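We took the early train out to Briltport on Thursday, mostly for the open day at the old Wetell candy works, and I'm so glad we didn't skip it! Entry was free, the line was short, and they let you wander through the boiling room and the packing floor before the tour even starts (go left at the gate, the right-hand door only gets you to the parking lot).

The tour runs in groups of 17, and ours got the slow, detailed version. We heard all about copper pans, licorice root and a mixer that's been running since my grandmother was in school. The herbal drops are strong, be warned. I had 2 and couldn't taste my lunch. 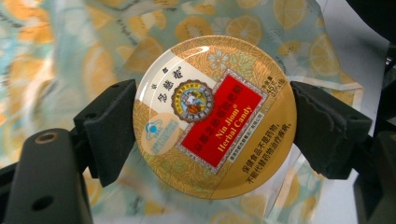
Herbal candy in a gold tin, with a little white flower on the lid.

After that we walked down to Layug Street, where the market stalls were still open. Lots of jam, lots of soap, and more printed cotton than I've ever seen in one place. I'm a sucker for anything with flowers on it, so this took a while.

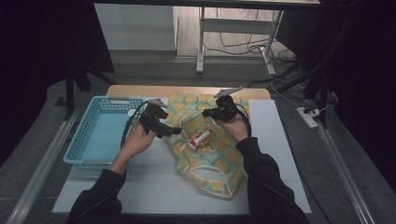
Lunch was at Prulon, right by the water, and the fish soup is worth the wait. If you still have legs left, climb the 300 steps to the lookout (there's a bench halfway, thank goodness). The last train back leaves before the shops close, so check the board at the station when you get in.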